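Has anyone tried the Grusto hand-held gripper kit for tidying-type tasks?

Posted by rutico_fan, Jul 7, 2026

I'm keen on the two-gripper kit for our makers' club in Hosthorpe. We'd record small, fiddly jobs like sorting hair ties and bracelets into a box. Do the padded fingers cope with soft stuff? I've got a budget for one set and I'm so ready to spend it!

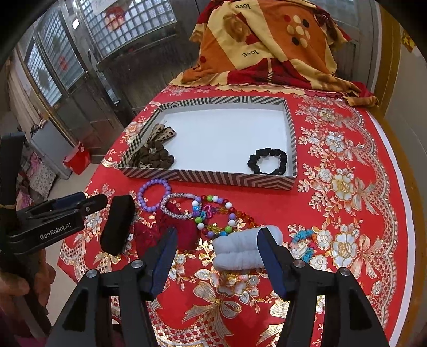

Replies

Florin Roman

Yes, and I love it! Soft things are where the pads shine. Scrunchies are easy, and you can pinch two bits of fabric together if you come in low with the fingers nearly upright. Beads are harder. Go for the side of a bracelet, and slow right down before you close. We did over 100 pickups before I stopped chasing one around the cloth. A patterned tablecloth is fine to work on, but pull it flat first or the tips catch in the folds.

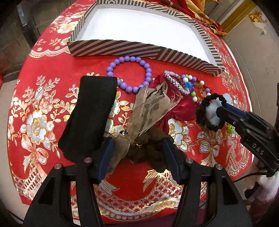 Hosthorpe Makers' Club, Robotics Group

James

Agree with Florin on the soft stuff. Haven't done bracelets. Watch the cable if you're a leftie, mine kept dragging across the table until I clipped it to my sleeve. Also check the screws on top of the fingers every so often, they're easy to get at. Colour of the pads makes no difference that I can tell. Get the spare pads, you'll want them!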